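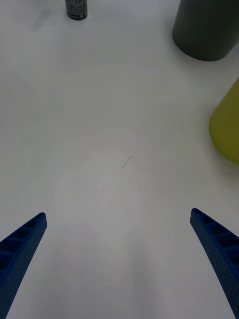

4. Fitting and rinsing your first Filtel cartridge

Your Lunard jug is nearly ready to use, and this part is quite pleasant once you've found a bit of room beside the sink. Please read to the end of the section before you open the foil, as the cartridge is best used on the day it is unwrapped.

1. Wash the jug, lid and funnel by hand in warm water with a drop of washing-up liquid, and rinse them well.

2. Unwrap the cartridge and stand it in a bowl of cold tap water for 11 minutes. It will fizz a little and then settle to the bottom.

3. Lift it out, give it a gentle shake and lower it into the funnel with the arrow facing the spout. Press until you feel it click (it can be a touch stiff the first time, so do use both thumbs!).

4. Fill the funnel with cold water and let it run through. Pour this first jugful on your house plants, then do the same again.

5. Fill once more. This jugful is yours to drink.

Note: A few black specks in the first water are only carbon dust and are quite harmless. If they are still there after the fourth jugful, take the cartridge out and repeat step 2.

Note: Each cartridge will filter 200 litres or last 40 days, whichever comes first. In Caltville and other hard-water towns you may like to change it sooner.

CAUTION: Never pour hot water into the funnel. Keep the filled jug out of direct sunlight.

Spare cartridges are listed under part number 492 in section 9.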